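Chapitre 7
Compter sans savoir compter : le hasard et ses petites combinaisons

Le maire de Botholm avait fait voter, un soir d'août, un règlement sur les drapeaux. Chaque quartier devait avoir le sien, à trois bandes verticales, une rouge, une jaune, une verte, l'ordre étant laissé à l'appréciation des habitants. Botholm comptait 186 quartiers, si l'on accepte d'appeler quartier une impasse et son abribus. Au septième drapeau, il fallut bien se répéter.

Le règlement ne fut jamais abrogé. On se contenta de cesser d'en parler, méthode administrative qui mériterait son propre chapitre. Nous retiendrons seulement la question mathématique : de combien de façons peut-on ranger trois couleurs sur une ligne ? Trois choix pour la première place, deux pour la suivante, un seul pour la dernière – à ce stade le mot « choix » devient généreux. Le produit vaut 6. 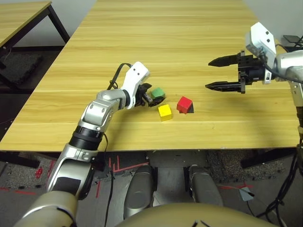
Rónán Cullinane objecte volontiers qu'un drapeau vu de l'autre côté de la rue se lit à l'envers, et que le maire, en toute rigueur, n'en possédait donc que trois. L'objection est agaçante et parfaitement recevable. Elle nous oblige à dire, avant tout calcul, quels objets nous tenons pour identiques. Vert-jaune-rouge et rouge-jaune-vert sont deux permutations distinctes ; comme drapeaux sans hampe, ils n'en font qu'un.

La plupart des erreurs que vous commettrez dans ce chapitre viendront de là. La multiplication, vous la maîtrisez depuis l'enfance, du moins votre calculatrice.

7.1 Permutations d'un ensemble fini

Soit E un ensemble à n éléments, n étant un entier non nul. On appelle permutation de E toute bijection de E dans lui-même. Le nombre de ces permutations se note n! et se lit « factorielle n », sans qu'il soit nécessaire de hausser la voix.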